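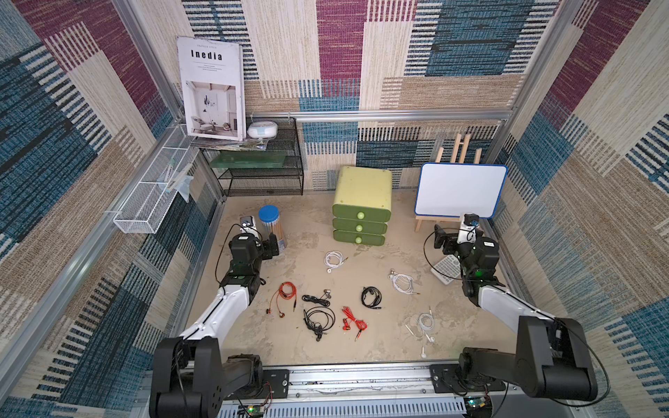 Mine go in a sandwich bag and they still come out in one big knot, writes Pearce. Is there a way to store wired earphones that lasts longer than a week?

There is, and it costs very little. Cords knot when they can slide around. Give each pair its own coil and a spot where it can't move much, and most of the trouble goes away.

Storing wired earphones
By Marloes Desmet
November

Start by getting every pair in the house out onto one flat surface. Check coat pockets, school bags and the car. Plug each one into something that plays sound and listen to both sides. If one side is dead or the cord is split near the plug, put it with the electronics recycling.

Untangling
Hold the plug end and leave the earbuds lying on the table. Work the plug back through the loops one at a time. Don't pull on a tight knot. Push some slack into it from both sides until it opens, and use a blunt pencil point if your fingers are too big for it. Five minutes is usually enough for a bad one.

Coiling
Put the two earbuds together in your palm and wrap the cord loosely around three or four fingers. Stop when you have 2 inches left, pass the plug once through the middle of the coil, and slide the whole thing off. Leave it loose. Cords wound tightly around a phone tend to break close to the plug.

Where to put them
A small desktop drawer is the best place I have tried. It should be shallow, so the coils lie side by side. If you have a stack of drawers, use one for earphones and keep chargers in another. Charger cords are stiffer and they push everything else out of shape.
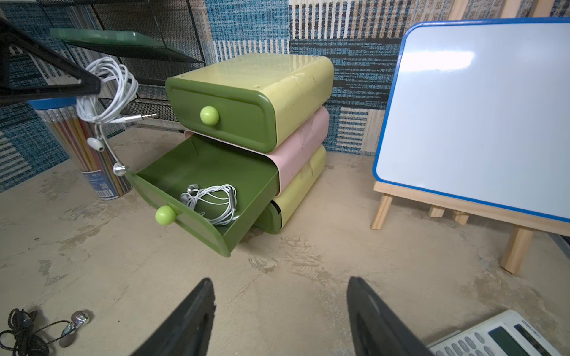

Coiled earphones in the middle drawer, pencils in a tube alongside.

No drawers? An egg carton holds 12 small coils, and a muffin pan works too. Cardboard tubes are fine for long cords but too wide for most earphones. Hooks on a wall look tidy for a day or so, then the cords swing together.

Cleaning before you put them away
Wipe the cord with a barely damp cloth, from the earbuds down to the plug. Brush the mesh with a dry toothbrush, holding it face down so the dirt falls out. Let everything dry before you close the drawer.

I go through ours on Friday evening when the bags get emptied. It takes less time than sorting the mail.

Related tips
Labeling chargers with bread clips
What to do with dried-out markers
Getting sticker glue off plastic drawers
A home for spare batteries

Get new tips by email once a month. Unsubscribe at any time.
This site uses cookies. By continuing to read, you accept their use.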